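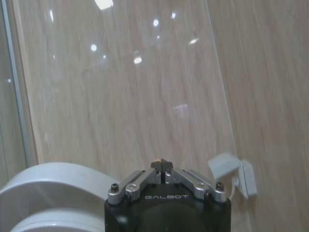
Hornatex 3069, beige wood grain, on the wall behind clear glass. White toilet at left.

Hornatex Wall Panel 3069
Bathroom and shower range
Sold by Vieira. Made by Hultex.

In stock
Price per panel on request, trade log in for net prices
Add to list | Compare | Order a sample

Quick facts
Item no.: 3069
Color: beige, pale tan and light brown streaks
Pattern: wood grain, some people read it as stone
Width: 700 mm
Panels per pack: 2
Use: indoor walls, bathrooms, shower areas, utility rooms
Not for: floors, outdoors, saunas, steam rooms
Guarantee: 30 months on the surface, keep your receipt

What it is
Big wall panel for bathrooms. Replaces tile. Few joints, no grout lines to scrub. Goes over sound old tile if the old tile is flat and tight. Loose tile has to come off first, no way round it.

The beige is our best seller in this range. Works with white toilets and basins, doesn't go yellow next to them like the old cream one did (discontinued, please stop asking, there is none left in the back). Also good behind glass, the streaks still show and the wall doesn't look like a blank sheet.

Grain direction
Read this before you cut. Streaks run mostly diagonal and vertical. No two panels the same. Lay the whole wall out dry on the floor, stand back, swap them till you like it, number the backs in pencil. Then cut. Panels fitted or cut are not returnable for pattern.

Arrow on the back of each panel points up. Keep all arrows the same way. Upside down panels do show, mostly in side light.

Behind glass screens
Fine. Wall profile of the screen can go straight onto the panel face. Drill slow, masking tape over the mark, new bit. No hammer action until you are thru the panel and into the wall. Silicone in the hole before the plug goes in, and again around the screw head. Don't overtighten the profile, you'll dent the face.

If the screen is going up the same day, leave it till last. Adhesive needs overnight first.

Around the toilet
Measure twice here, everybody rushes this bit. If the toilet can come out, take it out and run the panel down behind it. If it's staying, make a cardboard template of the shape and leave a gap for silicone. Matching silicone is item 3069-S, the beige. White silicone looks wrong against the wall but right against the toilet, so white at the pan and beige everywhere else is what our own fitters do.

Wall fixtures, roll holders, rails, flush plates: cut the hole a touch bigger than the pipe or box but smaller than the cover. Seal the cut edge. Cut edges that are left open will swell sooner or later and the guarantee does not cover it.

What's in the pack
2 panels
Joint strip
Fitting sheet (also on the Downloads tab)
Adhesive NOT included. Trims NOT included. Silicone NOT included. We get calls on this every week.

Goes with
Pronex panel adhesive, tube
Pronex surface wipes, tub
Hornatex inside corner trim, beige or aluminum color
Hornatex end trim, same colors
Beige silicone 3069-S
Ask at the counter for the number of tubes, depends on your wall

Cleaning
Soft cloth, warm water, drop of dish soap. Rinse. Dry it if your water is hard, the spots show more on the glass than on the panel but they are on both. No scouring powder, no steel wool, no bleach left standing, no limescale spray on the joints. Hair dye: wipe right away.

Delivery and pick up
Pick up from the trade counter, packs are flat and long so bring a van or a roof rack and straps. We wont tie panels to a car without a rack. Delivery is curbside only. Two people to carry. Store them flat and indoors, in the wrapper, and bring them into the bathroom the night before so they get used to the room.

Check the faces before you sign. Damage reported after fitting is not accepted.

Orders in by noon go out next working day. Wednesday is the late counter, open till 7 pm.

Samples
Hand size piece, free, one per color. A sample only shows a small bit of the streaking so don't judge the whole wall from it. Full panel on display at the counter, ask for Kelly Amaral if the display room is locked.

Customer comments

Marcelino Pimentel
Did our downstairs bathroom with these. Looks great. Joint strip was fiddly, second one went in easier. Lost half a panel to a bad cut around the pipe, my own fault.

Silvana Trindade
Color a bit lighter than on my screen. Kept it anyway and glad I did. Would have liked the trims in the box at this price.
Reply from Vieira: Hi Silvana, trims are separate as every wall needs different ones. Will pass it on tho.

Ans Declercq
Is this OK over painted plaster?
Reply from Vieira: Yes if the paint is sound. Sand it, wipe off the dust, prime. Flaking paint needs to come off.

Aiman Entili
Ordered extra, one pack unopened, could I bring it back?
Reply from Vieira: Yes, sealed packs with receipt. Counter or phone first so we can book it in.

Stock note
Next batch due January. Color can vary a little between batches so order the whole wall in one go. Batch number is on the short end of the pack, check they match before you open anthing.

Downloads
Fitting sheet
Cleaning card
Guarantee terms
Trim chart

Back to Wall Panels | Back to Bathroom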